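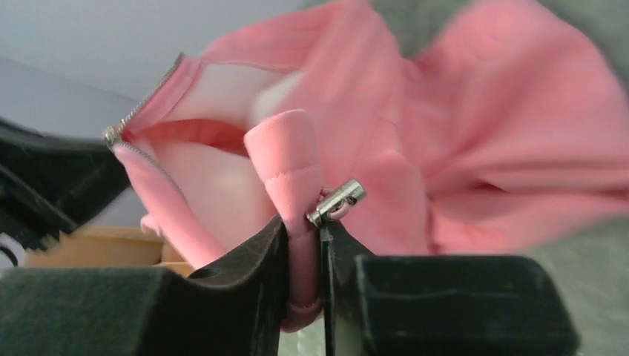
Zippered hooded garment held at a rolled edge between two gripper fingers.

Nostby Garment Handling Cell
Planning and Purchasing Information

The Nostby is a two-arm workcell supplied by Goltedness to laundries, uniform services and clothing return centers. This page is intended for facility managers and purchasing departments preparing a budget request. It covers what is included in the base order, what must be bought separately, and what the site must have in place before delivery.

Suitable Work

The cell is offered for handling single garments of knit or fleece fabric, including items with zippers, cords and metal trim. Customers are asked to send a sample of their own garments before an order is confirmed. Samples should include the most difficult items in regular circulation. A hooded sweatshirt with a full zipper is a useful test piece — the lining, the hood and the zipper each respond differently when the fabric is gripped.

The cell is not offered for wet goods, leather or items wider than a standard bath sheet.

Included in the Base Order

Two arms with parallel grippers
One camera for each wrist
Work surface and support frame
Operator display and mounting arm
Power and signal cables for the standard layout
Operator training for up to 7 employees

Ordered Separately

Replacement finger pads (part 419)
Extended cable set, for layouts in which the control cabinet stands apart from the cell
Safety fencing, where required by the site's own assessment
Second operator display

Finger pads are a consumable item and should be entered in the operating budget, not the capital budget. Fabric contact wears the pad surface and lint collects on it. Pads should be brushed clean at the end of each shift and inspected for scuffing.
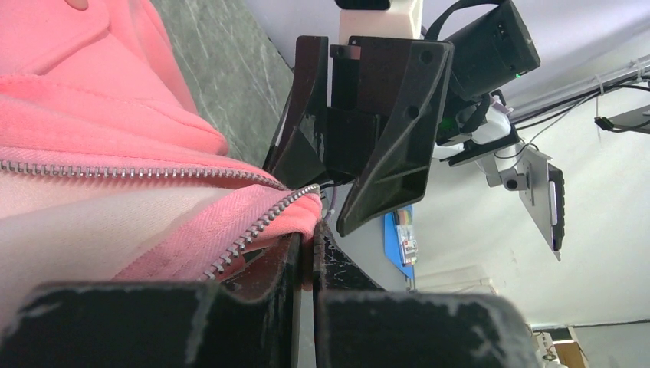

Pads on both arms should be replaced as a set. Mixed sets produce uneven grip and may lead to incorrect readings during calibration. Customers running two shifts are advised to hold one complete spare set per cell on site.

Site Preparation

The floor must be level and able to carry the cell without added support. Lighting should be even, with no direct sunlight on the work surface at any time of day. Cables must be secured along the frame and kept clear of the full reach of both arms. A site drawing is required with each order and will be returned with comments within 21 days.

Budget Planning

Quotations are issued in three parts: equipment, installation and first-year service. Institutions that fund these from separate accounts may request separate invoices. Prices remain valid until the end of July for quotations issued in the current period. Freight is quoted by Lencho, our delivery contractor, and appears as its own line.

Service visits in the first year are carried out from the Comden office. Renewal is optional — sites with trained maintenance staff may choose parts supply only.

Inquiries

Quotations and sample testing: Nomvula Mofokeng, Equipment Sales
Site drawings and installation: Themba Zwane, Customer Projects

Please state the number of cells planned, the number of shifts and the types of garment to be handled.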